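Turnaround cleaning: bedding before floors, or floors first?
Posted by Arwel Bellis, September 5, 2023
Print this page | E-mail this thread

Arwel Bellis wrote:
I look after two lets and get 30 minutes for each bedroom. I've always picked up rubbish first, then done the bed, then vacuumed. The new checklist from Huller says bed first. Which way do you all do it?

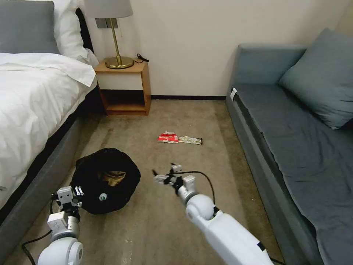
Back bedroom, duvet still to straighten, wrappers on the carpet.

Kushwaha7 replied:
Rubbish first, always. If you shake a duvet out over wrappers you end up chasing them under the bed.

Flusgate replied:
Disagree. Strip and make the bed, then one pass round the floor with a bag. Shaking the duvet brings down crumbs and fluff anyway, so you'd be bending down twice.

Kushwaha7 replied:
Two wrappers take five seconds. I'm not standing on them while I do the pillows.

vasteck29 replied:
Depends on the carpet. On a worn beige one like yours I'd vacuum last whatever happens. I'd do the lamp and the nightstand before that, and check the cubby for chargers. We had 7 left behind in July.

Arwel Bellis wrote:
Thanks. Cubby is empty, I checked. I'll stick with rubbish first and try Flusgate's way in the other flat – will post how the times compare.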